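Search notes
Reading time: 4 min

Home Organisation, Unit 4: Printed Matter
Tutor: Keith Dobson, Stamlow

Magazines, booklets and cards are the things most often put down and never put away. This unit deals with where they go. Have your own shelf plan to hand from Unit 3.

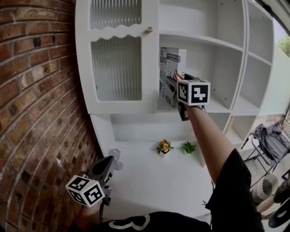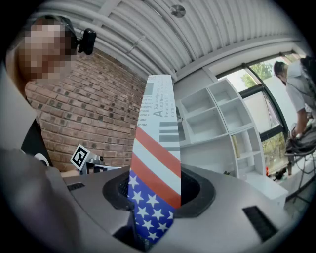

Printed items, brick-walled room.

Sort by size first, then by how often each item is read. Tall magazines need a compartment they can lean in without bending. Small cards slip down behind larger things, so give them a holder or a box of their own.

Leave some cubbies free – new post always arrives. Plants can share a worktop with papers if you keep the watering can away.

For next time: clear one shelf at home and write down what you kept. Read the Clakmont handout, page 19.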